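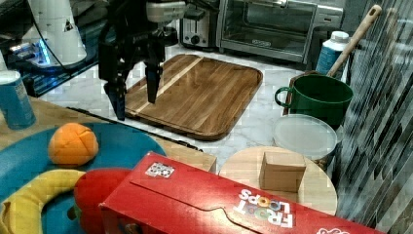

1/ Brerkeck is publishing this thread to explain how work in the Liren test kitchen is changing for the staff who prepare and reset it. The questions answered below were sent in by employees at both sites after the December briefing.

2/ The robot arm now handles part of the repeated countertop work: reaching for items, lifting them and setting them down. Employees remain responsible for laying out the counter, choosing the items, reviewing each run and ending it when needed.

3/ No position has been removed as a result of this change. The 28 employees assigned to the kitchen program keep their current grade and hours. Any later change to a job description will go through the usual written notice.

4/ Two roles are new. The run lead opens and closes each session and signs the log. The layout lead decides where appliances, boards and containers go before a run begins. Both roles rotate, and both are paid at the senior technician rate for the full shift.

5/ Akash Semwal, who manages kitchen operations, on the reason for rotation: "We had people doing the same pick and place motion for most of a shift. I did not want to replace that with people watching a screen for most of a shift."

6/ Training takes 22 hours and is scheduled within paid time. It covers safe distance, the stop control, restarting after a fault and the session log. Employees who completed the earlier Mokex course need only the last two modules.

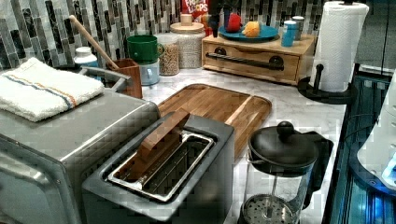

7/ Several employees asked why the counter must look like an ordinary kitchen when a clear surface would be easier for the arm. The work is meant for homes, and homes have toasters, jars and paper towels on the counter. Layout leads should keep it that way.

8/ Layouts are to be changed between sessions. A layout lead may move any item without prior approval, provided the change is entered in the log. Items that are chipped or leaking are to be withdrawn.

9/ The program logged 2,438 runs in its first period. Staff stopped 300 of them by hand. Supervisors will not treat a manual stop as an error by the employee, and stops are not counted in individual reviews.

10/ Fotis Tsolakis, a run lead on the early shift: "The first week I waited too long to press stop because I thought I would be asked about it. Now I press it and write one line."

11/ Concerns still open: the noise level near the rear bench, the length of the handover between shifts, and access to the log from personal phones. Chaudhary, our outside safety adviser, is reviewing the first. Replies on the other two will be posted at both sites.

12/ Employees who would prefer not to work beside the arm may request a transfer to supply or records. Requests go to the shift office before 3 p.m. and are answered in writing. A request does not affect pay.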